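Setting up a Go board and placing the first stones

Updated July 12, 2021, by Hui-mei Tai

These notes go with the beginners' sessions at Liao. They cover laying out the board, where the bowls go and how to put a stone down properly. The rules of capture are on a separate page.

What you need

A board, a bowl of black stones and a bowl of white. A full-size board has 19 lines each way. The Widon set costs 35 pounds and is good enough for a first year of play. If your table is polished, put a cloth or mat under the board.

Step 1. Lay the board flat

Press down on each corner in turn. If one lifts, leave the board under some heavy books overnight. It does not have to be square to the table, but both players should be able to reach every corner without leaning on it.

Step 2. Put the bowls beside the board

Each player keeps a bowl next to the board, within easy reach of the playing hand. Take the lid off and turn it over – captured stones go in the lid. Keep the bowl clear of the lines, or you will knock stones when you reach in.
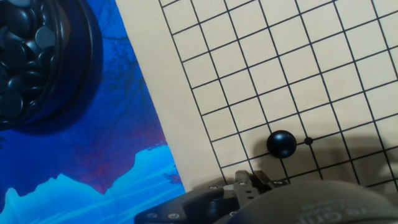
Black plays first. Take one stone at a time and leave the rest in the bowl. Sitting with a handful of stones is a habit worth losing early, as the rattling puts the other player off.

Step 3. Find the star points

These are the small dots on the grid. They have no special power in the game. They help you judge distance and they mark where handicap stones go. A first move does not have to be on one, and many players prefer the intersection next to it.

Step 4. Place the stone

Stones go on the intersections, never inside the squares. Hold the stone between the tips of your index and middle fingers, with the middle finger on top. Bring it down from above and let go once it touches the board. Sliding it into place tends to disturb its neighbours later on, when the board is crowded.

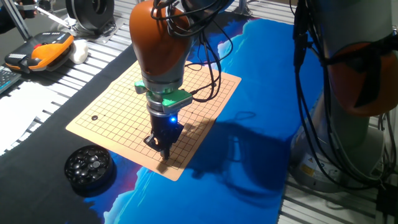 Step 5. Straighten and carry on

If a stone lands off centre, nudge it with one fingertip before your opponent plays. After that leave it alone – Narendra Nigam will remind you if you forget. White then plays, and you take turns from there.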